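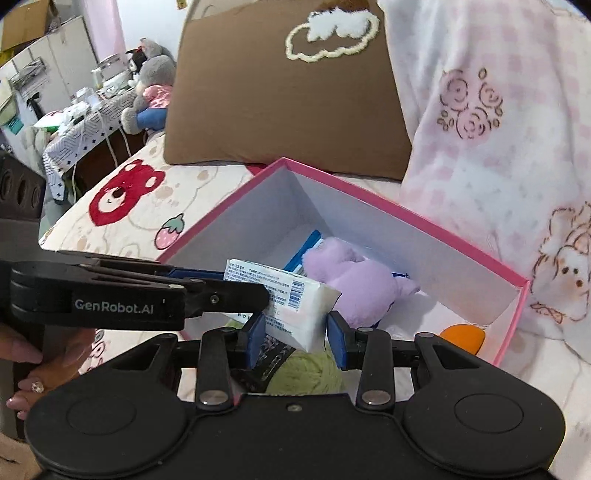
News from Cuna, spring

Apr 7, 2021

Dear parents and dear friends of Cuna,

It is already April and I did not write to you since the snow. I am sorry for this. In our home the second child has started to walk, and the evenings in which I used to write are now shorter than before.

First the lending shelf. In the past year we lent 1,964 things, from bottle warmers to winter sleeping bags. Byung-chul Ma has put all the paper cards into one list on the computer, and it took him most of March. Thank you, Byung-chul! When you borrow something now, please write the number from the label and also your phone number. A name alone is difficult, we have three families Kim and two families Novak.

Some things are missing for a long time. We look for the gray baby scale, the two travel beds with the green bags, and the book about first foods in the big format (the small format is here). If one of them is under your stairs, you can put it in front of the door of the Sun room at any hour and ring the bell. There is no fee for late things this spring.

The course "Prevent" will be held again. It is the evening about accidents at home with small children: choking, burns, falls from the changing table, and medicines in the handbag of the grandmother. I attended it with my first child and I thought I know everything already, and then I went home and moved the kettle. There are 16 places. When I write this, 9 are taken. Both parents can come, but then please register both, as each person needs a practice doll and we have not so many dolls. The evening is held in English, and Han-gyeol Gil will sit at the back table and translate into Korean for those who wish. Babies who still drink milk are welcome. For older children we unfortunately have no one to watch them in this month.

Many of you asked me what to keep ready for the first weeks, so I repeat my answer for all. Keep less than the lists in the magazines say. My own list was two pages long and half of the things I gave to the shelf with the price still on them. What we used every day were cotton cloths, more cloths, a thermometer, wipes, and a lamp with a weak light for the night. The clothes in the smallest size we used for 3 weeks only. I would buy few of them, or none, and look first on the lending shelf, where the smallest size is always the fullest drawer.

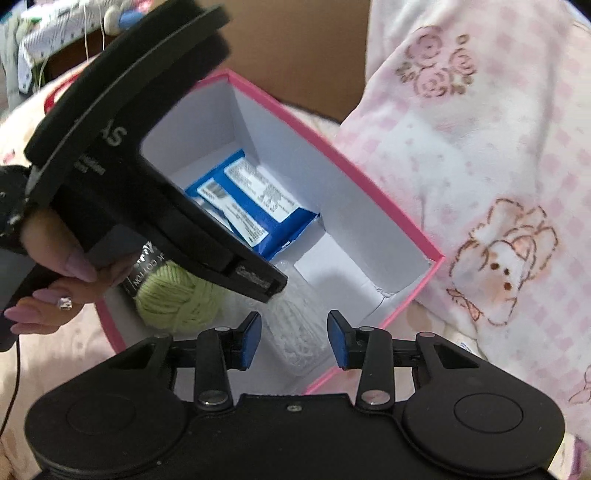 For the same reason I would wait with the baby bath. In the beginning the kitchen sink is enough, and your back will like it better. When the child can sit, you will know what size of bath fits in your bathroom. The stroller is a different matter, there you should try before the birth if it goes through your door and into your elevator. In our house it did not, and my husband carried the wheels separately up the stairs until summer.

A few words about food. Families who cooked for others in the winter were very generous, and we wish to continue. If you can bring a meal to a family with a newborn, write to me which evening is good for you and what you like to cook. Please use a dish that you do not need back quickly. Write on a piece of paper what is inside, also if there are nuts, egg or milk. Leave the meal at the door and send a message. The mother will call you when she has time, and maybe this is only in two weeks — please do not be sad about it.

The walking group has changed its place. We do not meet at the bridge anymore, the path is closed for repairs until the end of April. The new meeting point is in front of Brutico, at ten in the morning. They allow us to warm milk there and to use the changing table in the back, also when we do not buy something, but a coffee would be polite. The way goes along the canal to the playground and returns the same way. It is flat, only after the second lock there are stones and a stroller with small wheels has a hard time. If it rains strongly we do not go.
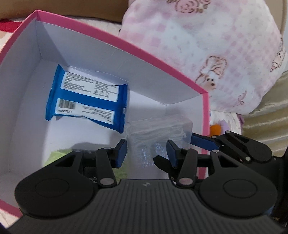 Wipes in the pink and white box.

At the end, the small notices.

The clothes drawers for 12 to 18 months are nearly empty. We are happy for trousers and for rain clothes. Please wash them before, and no shoes.

A family near the station gives away a high chair with one belt missing. Ask Byung-chul for the phone number.

Han-gyeol is looking for someone to speak Korean with her daughter, who is four years old and answers everything in English.

The key of the Sun room hangs now on the left hook and has a yellow ribbon. The key without ribbon is for the cellar. Please do not take it home again.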